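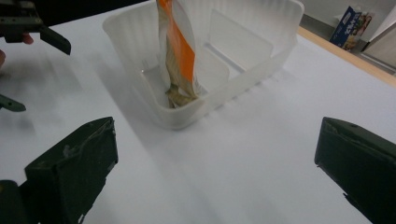

Unit 4. Dividing a bin for mixed dry goods

Compartment width is set by the item after it has settled, so measure a packet standing on its end and leave clearance for the fingers. Flexible packets do not hold a fixed footprint. The lower end folds over and creases, and the upper part leans on whatever is nearest. The tall white packet with the orange stripe stands in the narrow left compartment, resting against the side wall and the front divider, and it rises well above the rim. For storage on an open table this is acceptable. For a closed shelf, use the packet height and ignore the bin height.

Working values for the Tolemdale exercise:
Narrow compartment, clear width: 95 mm
Packet clearance under shelf: 189 mm minimum, measured from the compartment floor
Shelf run: 786 mm

Dividers of unequal height are permitted. Place the shorter one toward the front, where the hand enters, and the taller one toward the back. Set each at 90 degrees to the bin floor and check it again after loading.

Frosted walls show that a compartment is occupied but are a poor guide to what is in it. Label the rim.

For Saturday: complete the Jastimine sheet, parts 1 and 2. Bring one flexible packet and one rigid carton.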